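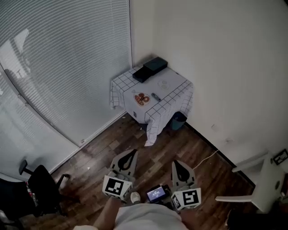

Grid-pattern cloth on the corner table, with a plate and two black boxes on top.

Tips for clearing a table when software does the planning

Check the cloth first. A bold grid gives the vision software plenty of straight lines, and in Zotham some of them come back as object edges. Raise the minimum edge score until the bare cloth returns nothing, then put the plate back.

Printed cloths need a mask. A flat motif can get listed as something to pick up. Set a minimum height of 2 mm in Gramine and the prints drop off the list.

Close the blinds before you calibrate and leave them closed. Lock the exposure too – auto exposure drifts as the sun moves.

White plate, pale cloth: turn up the weight on depth and turn down color. Mark the rim as the grasp point, and keep the planner away from the food.

Stacked boxes go top one first. Nollamix will not work this out unless you tick "respect supports" in the task file.

Treat hanging cloth as an obstacle. If the planner ignores the folds, fingers can catch and drag the lot.

Wipe marker cubes with a dry cloth. A smudge can cost you the pose.

Save the scene file under a new name after each change. The Holroyd viewer keeps 700 versions.

We use cookies to remember your settings. Accept | Manage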